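Secondary glazing
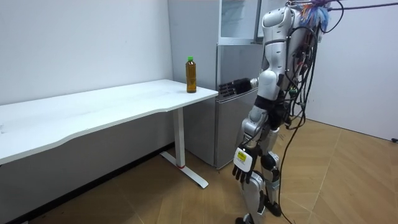 A humanoid robot reaching toward a plastic bottle of tea on a long white desk

Secondary glazing is the installation of an additional, independent window on the room side of an existing one. The original window remains in place and continues to keep out the weather, while the inner unit reduces heat loss, drafts and outside noise. It is used mainly in older apartment blocks, offices and public buildings where replacement of the original windows is restricted by planning rules or would be too costly.

The term is distinct from double glazing, in which two panes are sealed together at the factory and fitted in a single frame. In North America the inner unit is usually called an interior storm window.

Construction

A secondary unit consists of a slim frame, most often of aluminum, and one or more panes of glass or clear plastic. The frame is fixed either to the inner face of the existing window or, more commonly, to the sides of the opening by means of a timber or metal subframe. Fixing to the opening is preferred where the original window is fragile or where its moldings are protected.

The main types are classified by the way in which they open:

Horizontal sliders, with two or more panels running in parallel tracks. They suit wide openings and are common in housing.
Vertical sliders, with counterbalanced panels. Their meeting rails can be lined up with those of a sash window so that the unit is hard to see from the street.
Hinged units, which open into the room and give full access to the outer window for cleaning.
Lift-out units, which have no moving parts and are removed by hand. They are generally limited to small openings.
Fixed units, used where the outer window is not required to open.

Thermal performance

Much of the heat lost through an old window escapes through gaps around the opening parts. A well-sealed secondary unit greatly reduces this movement of air. The layer of still air between the two windows also slows the passage of heat, and glass with a low-emissivity coating may be specified to improve the result. Wide air spaces allow some circulation of air within the cavity, but the effect on overall performance is small compared with the effect of the seals.

Sound insulation

The distance between the two layers of glass is the most important factor in noise reduction. Sealed double-glazed units have a narrow cavity, whereas secondary glazing can be set well back from the outer window. A spacing of 157 mm was adopted at the Phelan housing blocks in Futden, where the bedrooms face a rail line. Further gains are obtained by lining the sides of the cavity with sound-absorbing material and by using inner glass of a different thickness from the outer pane, so that the two do not vibrate at the same frequencies.

Condensation

Moist air from the room may reach the cavity and condense on the cold outer glass. The usual practice is to seal the inner unit tightly and to leave the outer window slightly ventilated, so that any moisture is carried away to the outside. Persistent condensation in the cavity generally indicates a worn seal or a poorly closed panel. Trickle vents, where they are required, must be provided in both layers and placed so that air can pass between them.

Use in building refurbishment

Secondary glazing is often carried out as a single program across a whole estate. The Futden scheme covered roughly 600 openings and was carried out with residents in their homes. Horizontal sliders from the Jova range were used in living rooms, and hinged units supplied by Kiditz were used on stairways. The work began in June, after repairs to the original steel windows had been completed.

Safety and maintenance

Inner units must not obstruct windows that serve as escape routes, and any keys needed to open them should be kept within reach. Safety glass is normally required at low level and beside doors. Routine maintenance consists of cleaning the tracks, checking the catches and replacing brush seals when they flatten. Sliding panels can usually be lifted out for cleaning without tools.

See also

Double glazing
Sash window
Soundproofing
Storm window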